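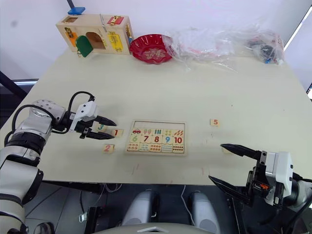 Dois braços e um quebra-cabeça de números: treinar uma política só ou uma por braço?

Ebere Obi
Oi gente! Estou tentando reproduzir o resultado do grupo de Oltbridge com peças de encaixe (números de madeira, tabuleiro no meio da mesa). Gravei 357 demonstrações por teleoperação e a política até chega perto da peça, mas na hora de encaixar fica tremendo em cima do buraco. Falta dado ou o erro é separar os braços?

Sânziana Vasiliu
Passei por isso! Junta tudo numa política só, com as juntas dos dois braços na mesma saída. E prevê blocos de ações, não um passo por vez, porque foi aí que a minha parou de tremer (bom, quase). Usei 2.193 demonstrações, mas já tinha melhorado bem antes das 2.000. Varia também a posição das peças soltas, senão ela decora a mesa.

Femi Onuoha
mais dado sempre ajuda

Haf Gwilliam
Confere a sincronia entre câmera e juntas antes de regravar. A minha tinha 13 quadros de atraso e perdi uma sexta-feira inteira culpando a rede.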